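# Licensing a label: how a fashion name ends up on somebody else's product

For my project this term I wanted to find out what happens when a clothing label lends its name to something it doesn't make. I picked scarves and small bags, mostly because I buy too many of them. My main case is Hurnau, a womenswear label that designs its own coats but has its scarves made and sold by Trokov under licence.

I read 14 press releases and two seasons of lookbooks, then visited five shops to see how the scarves were displayed. Two of them had put the scarves next to the coats – the rest had them by the till with the gloves, which I don't think Hurnau would love!

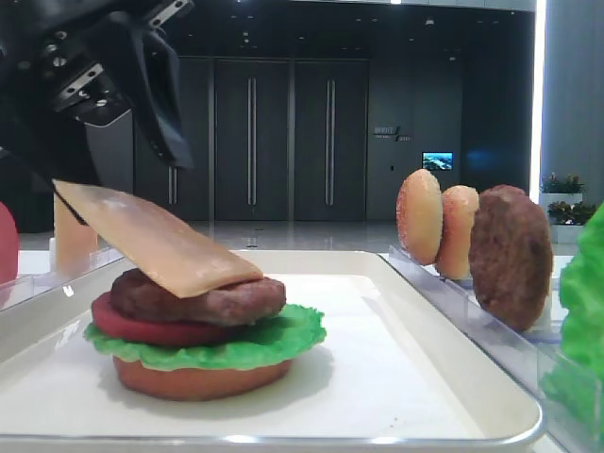

Colour was the bit I enjoyed most. Trokov's autumn range takes the coat shades and softens them, so the rust turns into something much paler, and the card in the shop called it "apricot dusk". I'd have called it cheese slice, the pale orange sort that goes on a burger, and once I'd thought that I couldn't unthink it. It does look lovely against the navy coat though, and I'm fairly sure the two were planned together.

The bags were harder. Marinho makes them for Ruka, and the name is stamped so small inside the flap that I missed it at first. I'd like to have asked a buyer whether that was Ruka's choice or Marinho's, but my emails in November went unanswered, so that part of my report is guesswork – sensible guesswork, I hope. My price table and shop notes are in the appendix.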